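Review: Vollum padded gripper sleeve and the workbook that comes with it

Reviewed by Ilse Kuipers
Oct 11, 2021

Rating: 4 out of 5

I look after the written working rules for a small group that does household handling with robot arms. Most of it is laundry and kitchen items, in ordinary rooms. We bought the Vollum sleeve in August after our old covers split at the seams, and we have used it long enough now that I can say what is good and what isn't.

What you get

The package is a padded black cover for the gripper, two straps, a spare set of straps, and a printed workbook called Safe Work in Shared Rooms. We paid 220 euros for the set. The cover alone isn't sold, which I'll come back to.

The cover goes over the gripper body and leaves the fingertips free. Fitting takes a few minutes the first time. The straps have to sit behind the joint, and the drawing in the workbook shows this from the wrong side, so two of us put it on backward before Nives Sanna noticed that the stitching label should face the wrist. After that it was easy.

The sleeve on the arm

The padding is thick. It folds where the gripper bends and it has not bunched up into the fingers, which was the main fault of the Ostar cover we had before. With the Ostar we had a rule that an operator had to stop and check the cover every 18 grasps. With this one we check at the start of a session and whenever the arm has touched something it wasn't meant to touch. I think that is enough, but write your own rule and test it before you copy ours.

Reaching down into things is where a bulky cover can be a problem. A laundry basket is a fair test of this. The walls are full of slots, the rim gets in the way of the wrist, and soft cloth gives very little warning before the finger is pressing on the bottom. Our rule for baskets and bins is simple: come in from above, stop with the fingertip over the cloth, look, then close. No sideways moves below the rim.
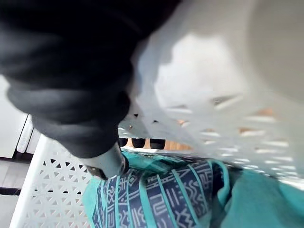

The cover makes the gripper wider than your planning software thinks it is, so you need to add its thickness to the model. The workbook says this on page four, in a small box, and I would have put it on page one in large type. Sigita Dambrauskienė updated our model the same afternoon and we had far fewer scrapes against rims from then on. If you skip this step you will probably blame the sleeve for something that is a settings problem.

One more point on fit. The cover hides the screws on the gripper body, so anyone who does a daily screw check has to take it off first. We moved that check to the end of the day, when the cover comes off anyway for airing.

The workbook

This is the part I expected to throw away, and it has turned out to be worth reading. It is 18 pages and written for people who run the arm, with no legal language. It covers who may be in the room, where to stand, what to say out loud before the arm moves, and how to write up a bump.

The chapter on soft goods is the best one. It asks you to sort items before a session into those that can be gripped anywhere, those that need a chosen spot, and those that stay out altogether. Anything with a drawstring or long ribbon goes in the last group until you have a rule for it. We had been doing something like this from memory. Having it on paper meant that Loukia Balaskas, who joined us in August, could run a laundry session by herself in her second week and make the same choices as the rest of us.

The bump log is also good. Each line asks for the item, the speed, what was touched, and whether the session carried on. There is no column for blame. We had room for 200 lines in the printed pages and have since moved to a spreadsheet with the same headings.

Some parts are weak. The chapter on home visits takes for granted that you can clear a room, and in practice you can't. People live there, and there is furniture and floor clutter you have no business moving. I would have liked a page on how to set a safe area when the room stays as it is. We wrote our own. It says to mark the reach of the arm on the floor with tape, keep a clear path from the operator to the stop button, and let the people who live there know in advance which door they should use.

The workbook also repeats itself a lot about washing hands, and the index is no help. I looked up "stop button" and was sent to a page on packing.

Cleaning and wear

Wipe with a damp cloth, let it dry flat. Do not machine wash. We logged 630 sessions between the two covers we own and the only damage is a rubbed patch near the lower strap on one of them. The padding underneath is fine. Anouk Dekker wanted to retire that cover right away and I wanted to keep it. The workbook sides with her: once the outer layer is thin enough to show a change in color, replace it. So we did.

That brings me back to price. Since the cover isn't sold by itself, replacing one means buying the full set with another workbook. I now have a third copy of the workbook that I don't need. I wrote to Goossens, who sold us ours, and they said they could only order what Vollum packs. The Kekavport cover can be bought singly and costs less, but it is thinner and it doesn't come with anything to read. For a lab with an enclosed cell, I would look at that one first.

Who should buy it

Groups that work with people nearby and don't yet have their own written rules will get the most out of this. The sleeve does its job and the workbook gives you a starting point that you can cross out and add to. If you already have good rules, you are paying for paper.

I took off one point for the backward drawing, the box on page four, and not being able to buy the cover alone.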